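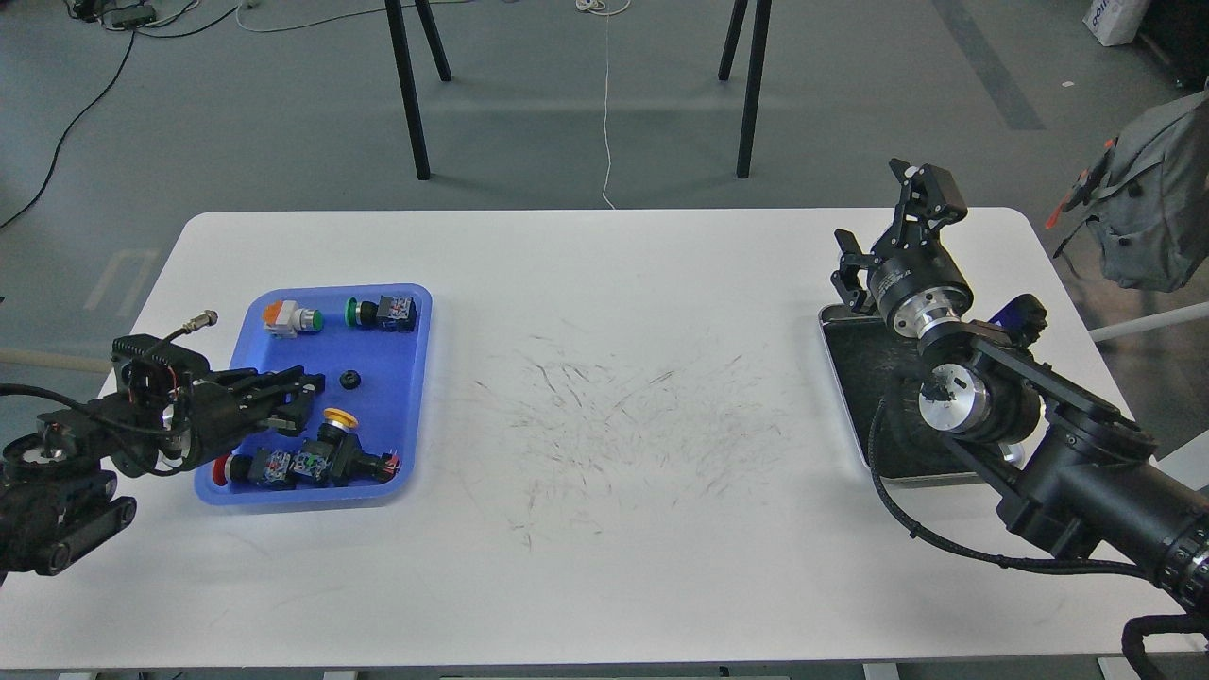 Two arms, blue tray: planner stalls on small parts

Mitoreo plans fine for the yellow button but times out after 600 ms on the small black one mid-tray. Both arms share one planning scene. 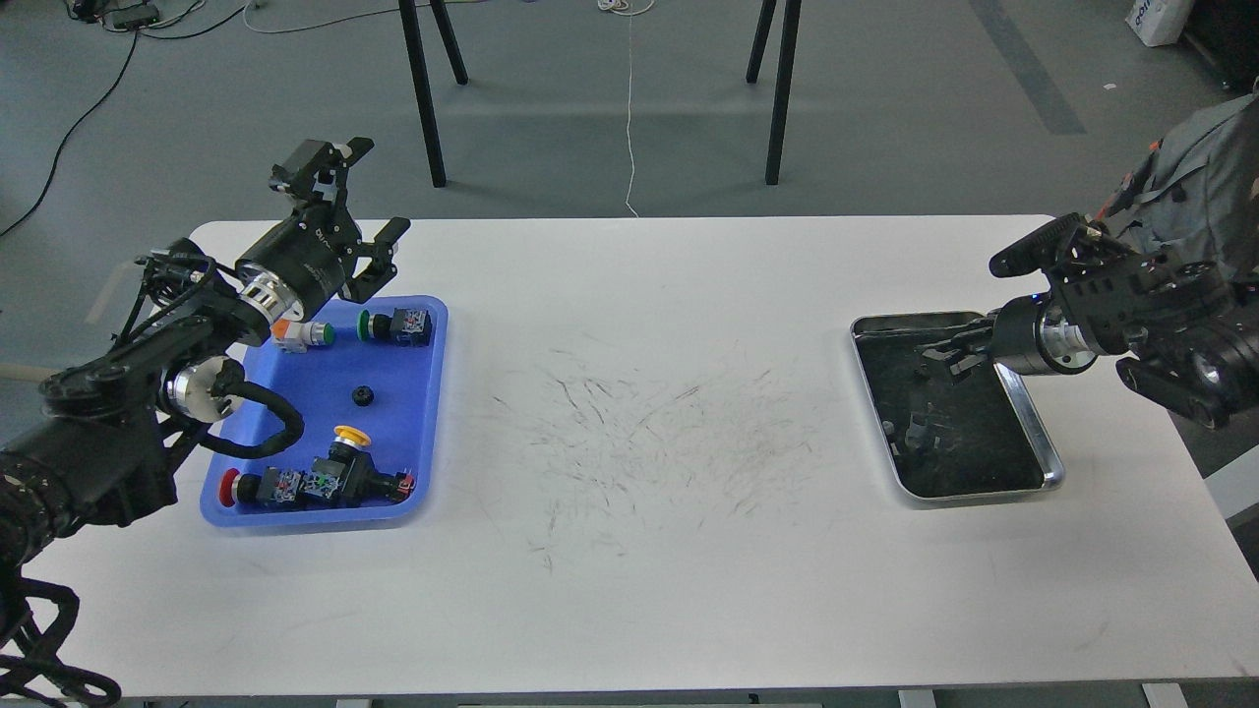

Raising the timeout to 3,000 changed nothing.
Bindu Pinto

Answer 1
Check the tray mesh. If it's a convex hull, the inside is solid to the planner.

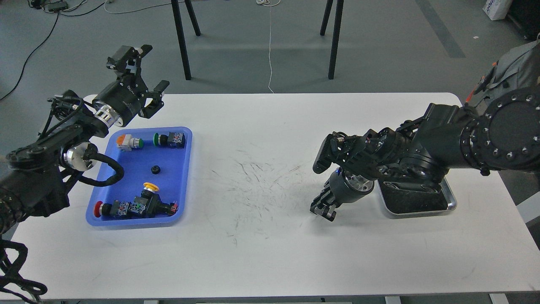 Left gripper open, right gripper pointing down

Answer 2
Same on Laaksonen arms. I set padding to 20 mm once and forgot it.

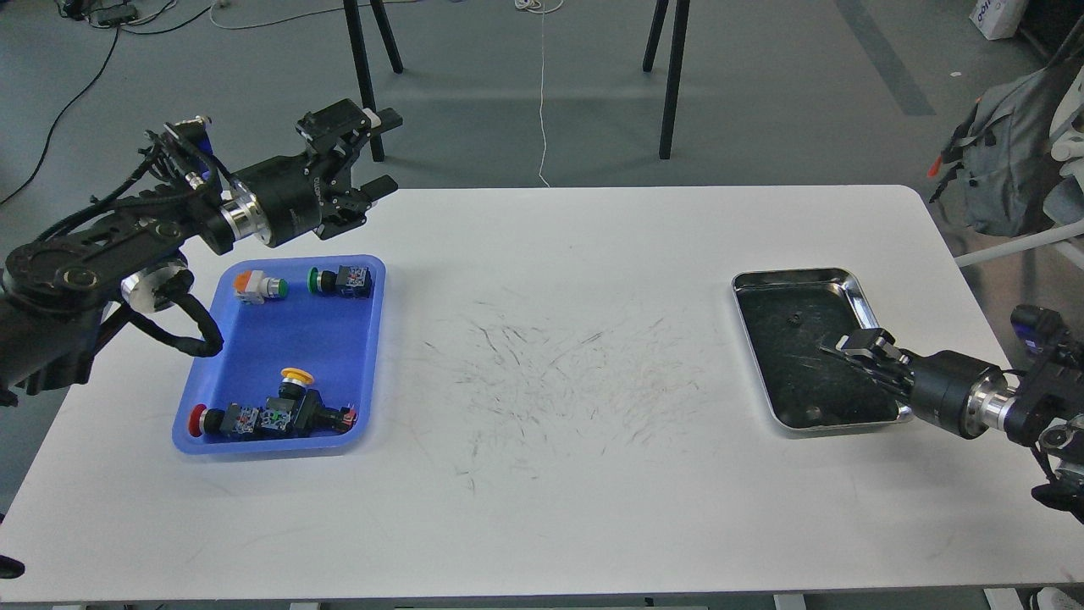

Both arms over the table, blue tray at left

Try replanning with padding at zero.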